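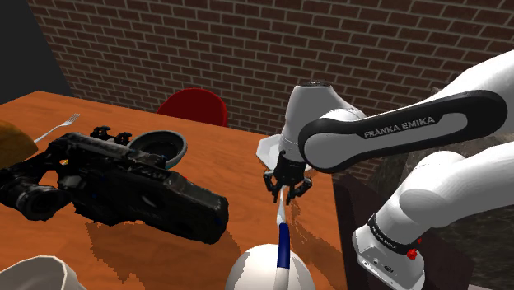

Table against the brick wall, work area 7.

Tukorico Workshop Building, Ground Floor
General Safety Inspection: Checklist and Comments
Date: 1 May 2023
Inspected by: Rianne Koster
Accompanied by: Wim Schouten

Ratings: OK / Action / N/A

1. Exits and walkways

1.1 Main exit opens fully from inside. OK
1.2 Rear exit clear on both sides. Action
Pallets stacked outside the rear door. The door opens but stops short of the wall. Wim had them moved the same morning. Paint a keep-clear box on the pavement.
1.3 Exit signs lit. OK
1.4 Walkway lines visible. Action
Worn away between the sink and the loading door. Repaint in June with the pavement box.

2. Fire equipment

2.1 Extinguishers mounted and tagged. Action
Unit 13 has no tag. Gauge is in the green. Peeters to inspect and retag on their next visit.
2.2 Alarm pull stations unobstructed. OK
2.3 Fire doors close and latch on their own. Action
Stairwell door closes but does not latch unless pushed. Second time this has come up. The closer was adjusted after the last inspection and has drifted again. Replace it.
2.4 Sprinkler heads clear of storage. OK

3. Electrical

3.1 Panel doors closed and labeled. OK
Circuit 28 is still marked "spare" in pencil. It feeds the outside lights. Correct the label.
3.2 Extension cords not used as permanent wiring. Action
One behind the office copier. Jihad Khalaf has asked for an outlet quote.
3.3 GFCI outlets near sinks tested. OK

4. Storage

4.1 Shelving anchored to wall. OK
4.2 Load limits posted. Action
Sign missing on the shelving by the loading door. The limit is 300 lb per shelf, same as the others.
4.3 Flammables cabinet closed, contents listed. OK
List was out of date on arrival. Jeanine Michiels updated it during the walk-through.
4.4 Step ladders in good condition. OK

5. First aid and housekeeping

5.1 First aid kit stocked. Action
Low on burn dressings and large bandages. Eyewash bottle expired.
5.2 Emergency contact sheet current. Action
Still lists the old front desk number.
5.3 Floors dry and free of trip hazards. OK
5.4 Trash and recycling emptied. OK

Open items go to Jeanine Michiels. Stairwell door and eyewash bottle first. Recheck in June.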